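Schouten Rocketry and Small Satellite Club
Minutes, 30 May 2020
Taken by Ravindran Thomas

I had the notes again, so apologies for the spelling. We started ten minutes late as usual (my call link was wrong, then the second one was wrong too) and went straight to the launch slot.

Launch slot. The ride for Ullden, our little cubesat, has moved to December. Mendis, who are handling the booking, wrote that the main payload on that rocket is behind and everybody riding along slips with it. I read the email out twice. People were grumpy for a bit, and then somebody pointed out that our antenna release still sticks one time in 10, so we could use the months. Agreed to stay on this flight and not shop around. I'll write back and say so.

Antenna release. Long talk, most of it over my head! The burn wire works fine on the bench but gets lazy when the battery is cold. Two ideas came up: a thicker wire with a longer burn, or a second wire in parallel. The power folks like the second one, the structure folks don't want to drill more holes in the side panel — we went back and forth on that for a good while. In the end we said both get built on the spare panel and tested in the cold chamber before we pick.

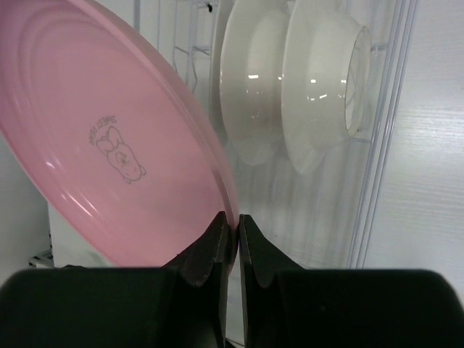

Does the later launch change our radio license?
The frequency paperwork stays good as long as we send in the new launch date, and I've put that on my own list.

Ground station. The dish is back up and the rotator is turning all the way around again. We caught a pass from another school's satellite and decoded 63 packets, our best pass yet. The tracking program, Lolleo, still loses its clock when the laptop goes to sleep. For now please just turn sleep off, and please don't reinstall it (you know who you are).

Money. We have $300 left in the parts account after the new solar cell order. The spare battery pack has to come out of that, so no new connectors this month. I asked if we could sell the old receiver and everyone said fine, but wipe the settings first.

Outreach. The library wants a 30 minute online talk for kids on how satellites stay up. I said I'd do it if somebody else makes the slides — still waiting on a taker.

Left over for next time: the mission patch, the name of the shared folder, and who has the torque screwdriver.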